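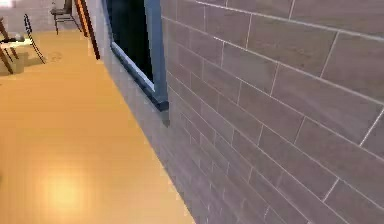 Tips > Kitchen and Laundry > Tile and Grout

Search all tips Go

Keeping Wall Tile and Grout Clean

Most wall tile needs very little. Wipe it with a damp cloth once a week where it gets splashed, and once a month everywhere else. Trouble usually starts with the grout. Grout is porous, and it holds on to grease, soap and whatever was in the mop bucket.

Everyday cleaning

Use warm water with a few drops of dish soap. Wipe from the bottom of the wall up, then rinse from the top down. Dirty water running over a dry wall leaves streaks that take a second pass to remove. Dry the tile with an old towel if your water is hard.

Skip the soap on days when there is no grease to cut. Soap that isn't rinsed off leaves a film, and the film catches dust.

Grease behind the stove

Mix 2 tablespoons of baking soda with enough water to make a paste. Spread it over the greasy area, leave it for 9 minutes or so long as it stays damp, and wipe it off with a wet sponge. Old grease may need a second round. Plidera degreasing spray also works, but test it in a corner first and open a window.

Don't use steel wool on glazed tile. It leaves fine scratches, and they show up as dull patches when the light comes in from the side.

Stained grout

Start with the mildest thing and work up.

Plain hot water and a stiff nylon brush will take out more than most people expect. An old toothbrush is fine for a small patch, though a proper grout brush with a narrow head saves a lot of time on a full wall. We use the Wurora brush with the angled handle. The bristles go flat after a year of steady use.

If water doesn't do it, scrub with baking soda paste. After that, try oxygen bleach powder dissolved in warm water, following the amount on the package. Let it stand while you do something else, then scrub and rinse well. Wear gloves.

Keep vinegar away from marble, limestone and travertine -- it etches them. It will also wear down unsealed grout if you use it often. Never mix vinegar or any other acid with chlorine bleach, and never mix bleach with ammonia.

Sealing

Cement grout should be sealed when it is new and again when it stops shedding water. To check, put a few drops of water on a grout line and wait. If the line darkens, it needs sealer. Epoxy grout does not need it.

Clean the wall the day before and let it dry overnight. Apply the sealer with a small foam brush, one line at a time, and wipe the excess off the tile before it hazes. A 16-ounce bottle of Plalgate sealer did our whole kitchen backsplash and the laundry room, with a little left over. Dried sealer on the tile face can usually be buffed off with a dry white nylon pad.

Replacing a bit of cracked grout

Scrape out the loose material with a grout saw or the tip of an old flat screwdriver. Vacuum the gap. Dampen it slightly, press in premixed grout with your finger or a rubber float, and wipe across the joint at an angle with a barely wet sponge. Follow the drying time on the tub before you get it wet.

Color is the hard part. Grout dries lighter than it looks in the tub, so smear a little on cardboard and let it dry before you commit.

Where the wall meets the counter or the tub, use caulk. Grout in those corners cracks again within a season or two -- the two surfaces move separately.

Spare tiles

Keep any leftover tiles, flat, in a box marked with the room and the color number. Wrap them in newspaper. Matching a tile years later is difficult, even when the same line is still being sold.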